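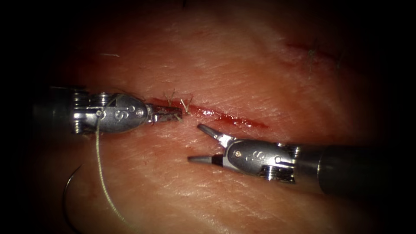
Home | Projects | Reports | Contact

Good practice rules for robotic suturing: progress report to Zunell

Prepared by Matěj Mikuš, Flikness

Work in this period went into the second draft of the rulebook and into bench sessions to test it. The draft now has 36 rules, and 4 of them are new since September. Dankwa has reviewed the sections on instrument handling and on stopping a run. Comments on the logging section are still open.

We have logged 213 runs. Each log names the operator, the instruments fitted and the rule version in force. Two runs were left out of the results after the rule version was entered wrong, and the form now fills in that field by itself.

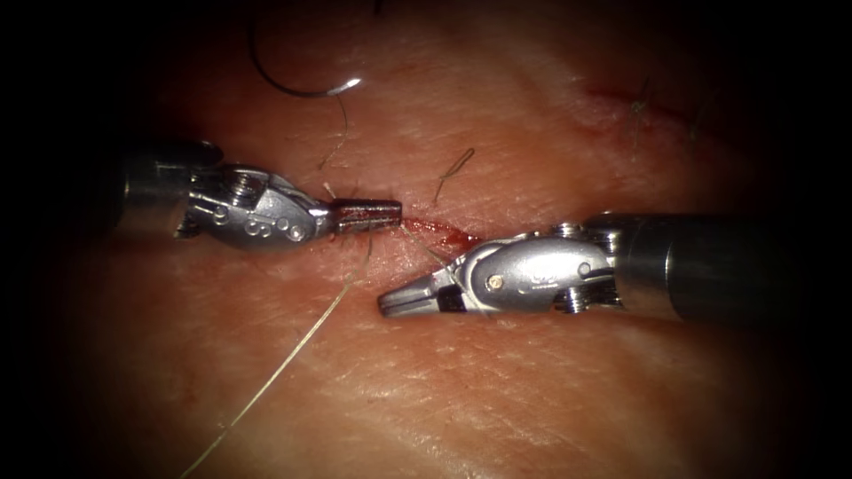
Rule 12 covers needle parking. The first draft said only that the needle should be "kept in view," and operators read that in different ways. The new wording says where it may be set down and who calls it out. A curved needle lying on the tissue above the incision, with its thread leading down toward the left jaws, is the case the rule is written for. We also added a line on long thread tails — they must be named in the callout before either arm moves.

Rule 19, on working with the tips close together, took longer than planned. Zarkell asked for a fixed minimum distance. We tried one and dropped it, as operators could not judge it from the console. The current text asks for one arm to hold still while the other moves. 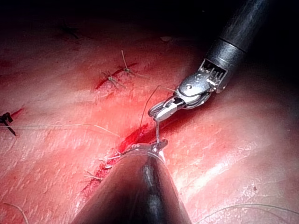
Needle held in closed jaws, with tied sutures along the incision.

Next period we will finish the logging section and send the full draft to Zarkell for outside review. The budget is on plan. We need a decision from Zunell on whether the rules may be shared before that review is done.

Comments

R. — Will the run form be shared along with the rules?

Dankwa bench team — Rule 19 reads much better now. Please keep the old numbering.

Recent items
Logging form, version 2
Notes on operator callouts
Instrument check before a run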